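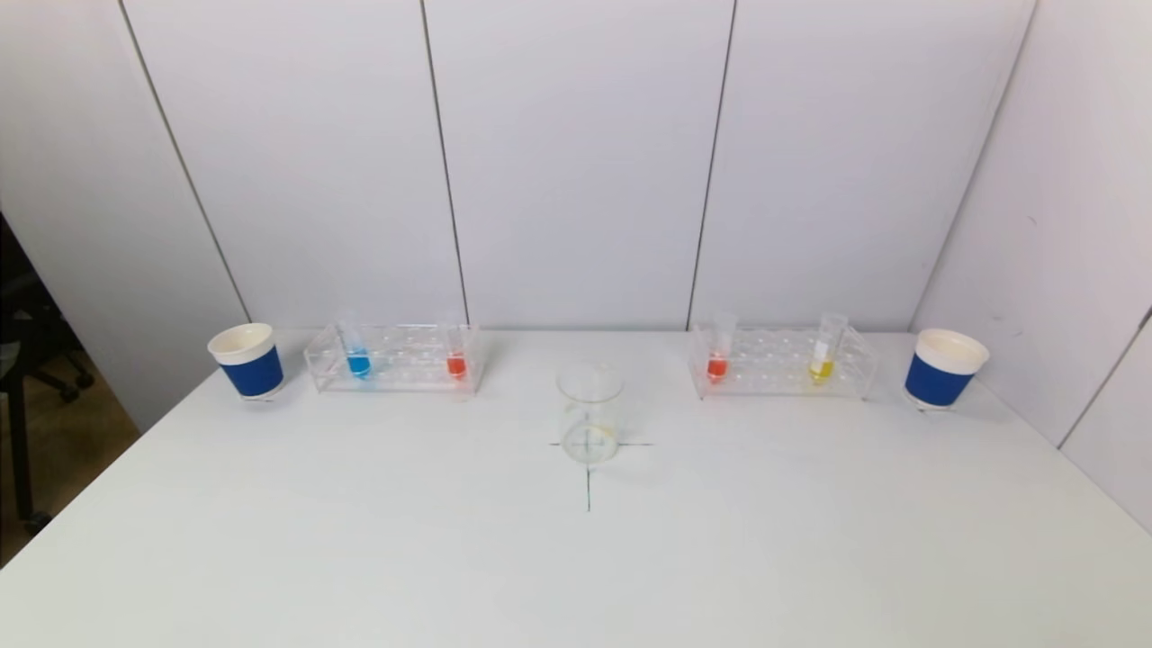

A paper cup is a disposable cup made from paperboard, usually lined with plastic or wax to keep liquid from soaking through. Cups for hot drinks may have a double wall or a separate sleeve – a band of card that protects the hand from heat.

Manufacture

The side wall is cut from a printed sheet, wrapped round a tapered form and sealed along one edge. A base is then fitted and the rim rolled outwards, which stiffens the cup and helps a lid to grip.

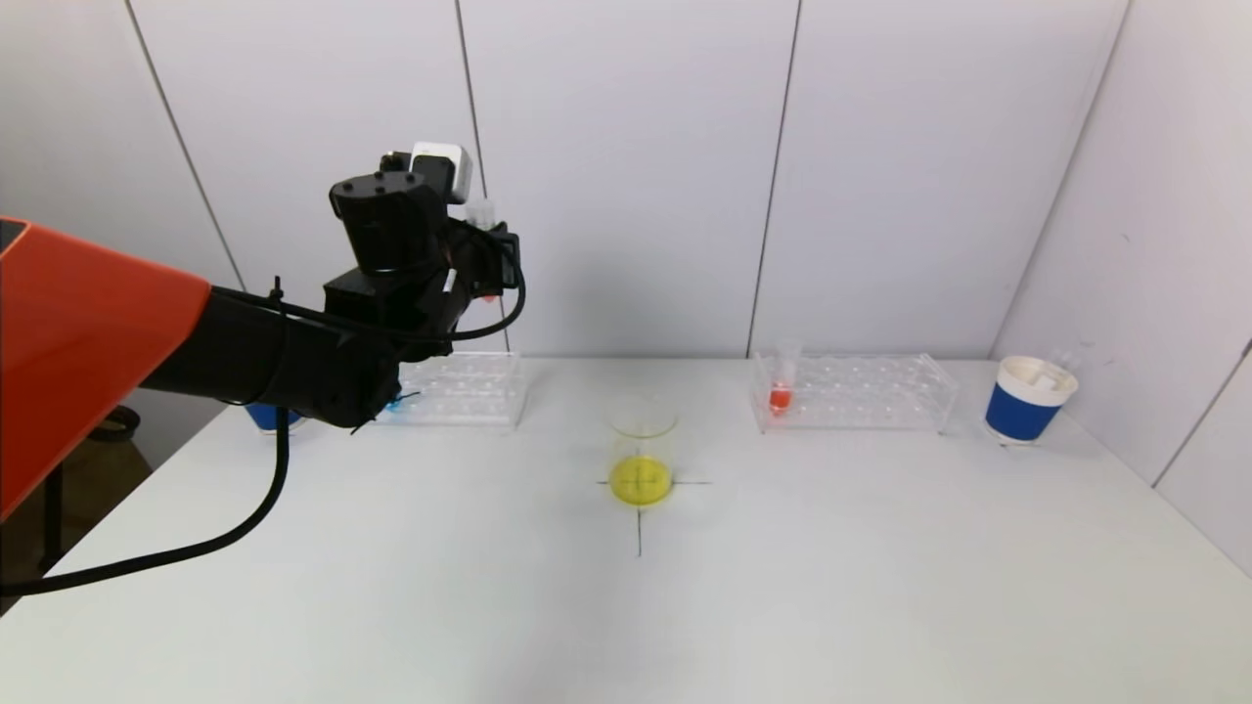

Clear test tube rack on a table, left

Recycling

The lining must be separated from the fibre before the paper can be reused – a step many general mills are not equipped to carry out.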